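The Last Dance Band in Jutlow

I had been told to bring earplugs and a cushion. The cushion was for the van, which has 12 seats and springs in perhaps half of them, and the earplugs were for Meinir Cadwaladr's trumpet, which on a good night can be heard from the far side of Jutlow harbour. I forgot both, so by the time we pulled up behind the Alvarado Ballroom I was already a bit the worse for wear, and we hadn't even carried the drums in yet.

The Sasham Nine have been playing dance music since 1972. There are eleven of them at the moment (don't ask, they've heard all the jokes) and the only one left from the very first line-up is Meinir, who joined at seventeen because her uncle had broken two fingers and somebody had to play his part at a wedding. She had four days to learn the whole book. "I played the first half too loud and the second half far too loud," she told me, unwrapping a cheese roll on the bonnet of the van, "and they paid me in sherry."

I'd come along for three nights in September to see how a band like this keeps going. I grew up on guitars and sticky floors, and I'll admit I thought of dance bands as something my gran had on in the kitchen. Then a friend dragged me to the Alvarado last winter and I ended up doing a very poor quickstep with a retired bus driver until they put the lights on. I've been a bit obsessed ever since!

The Alvarado holds 400 if you count the balcony, and they've shut the balcony, so it felt properly full by half past eight. It has a sprung floor and a ceiling painted dark blue, and a stage so shallow that the trombones sit side-on to stop the slides going into the front row. The sound in there is lovely, though. Warm and a bit woolly at the bottom, so the bass drum seems to come up through your shoes. They opened with a foxtrot, no announcement, and people were up before the saxes had come in.

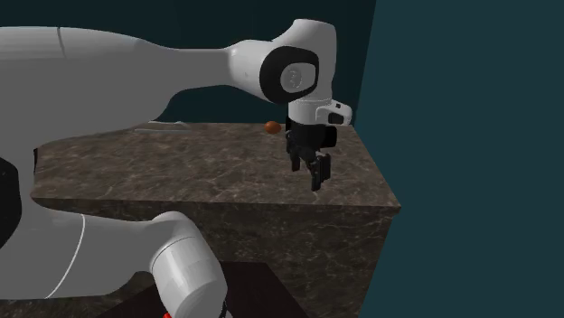
Computer-rendered white robot arm and black gripper.

What I hadn't expected was how much of it is decided on the spot. The band's book has 121 arrangements in it, every one numbered, and Meinir calls them out over her shoulder while the last chord is still ringing. "Forty-four! No, sorry, forty-six!" and there's a great flapping of paper and off they go. On the second night, at the Butitz Hall, half the band started one tune and half started another, and they carried on like that for a good eight bars before the drummer gave up and laughed. The dancers kept going. I think a few of them preferred it.

The drummer is Vsevolod Tkachuk, and if you go and see this band you should stand on his side of the room. He studied orchestral percussion and spent years counting rests at the back of big symphonies, and he says he took the job because he wanted to hit something more than twice an evening. He plays very quietly for a man of his size. In the slow numbers he uses brushes on an old snare with a calfskin head, and it goes slack when the room warms up, so he's forever tightening it between tunes with a little key he keeps on a bootlace round his neck. His solo in the second half at Butitz lasted maybe a minute and I could have listened to another ten.

The third night was the rough one. The hall was too big and the crowd too small, the piano had a dead note right in the middle, and one of the altos had a cold. Meinir moved the waltzes forward, dropped the singer's big number and finished on a run of Latin tunes that had even the bar staff moving. You could hear the tiredness in the brass by then, a few cracked notes and some late entries. I liked them all the more for it.

We got back to Sasham at ten to two in the morning. Vsevolod was asleep with his head against the window and Meinir was going through the folders by torchlight, looking for the second trumpet part to number eighty, which has been missing since spring. She hadn't found it when they dropped me at the end of my road.

The Sasham Nine are back at the Alvarado next month, doors at seven. Wear shoes that slide.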